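The Blue One

Saturday, ten past two in the morning, and the cell at Granesov had stopped again. Kauko Juntunen put his coffee on the floor. Wrong place for it, he knew that.

Fault 40. Grip lost. Same as before supper, same as Friday.

He'd done the bolts. He'd done the cable. Tuominen wanted it running by five and Tuominen did not ring twice. So, jog mode, slow, wrist camera up on the laptop, his glasses pushed up on his forehead where they were no use to anyone. 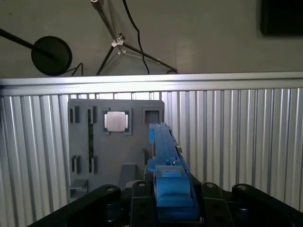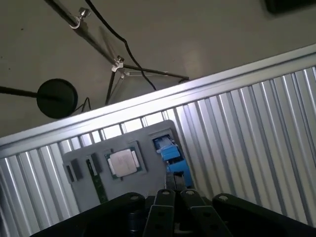

The fingers were the trouble, he was nearly sure. Nanum had sent new pads in March and whoever fitted them had gone home happy. One side a hair proud of the other. You wouldn't see it on a chip, chips are flat and forgiving. But the blue part had that stepped shape, and anything stepped would find you out. He wound the speed down to 5 and tried again. Close. Lift. It held. He didn't breathe.

It slipped.

"Right," he said, to the wall. Got the small driver out. Loosened the left pad, thumb on it, nipped it up again by feel like his father used to do with carburetters, no gauge, just listening. Radio still going in teh office, somebody reading out the Cinisport results to an empty chair.

Re-zeroed. Saved. Saved it again under another name, he'd been burnt before.

Close. Lift.

The phone started buzzing on the bench. Tuominen. He let it, one hand on the stop button, eyes on the arm, and it was still going up.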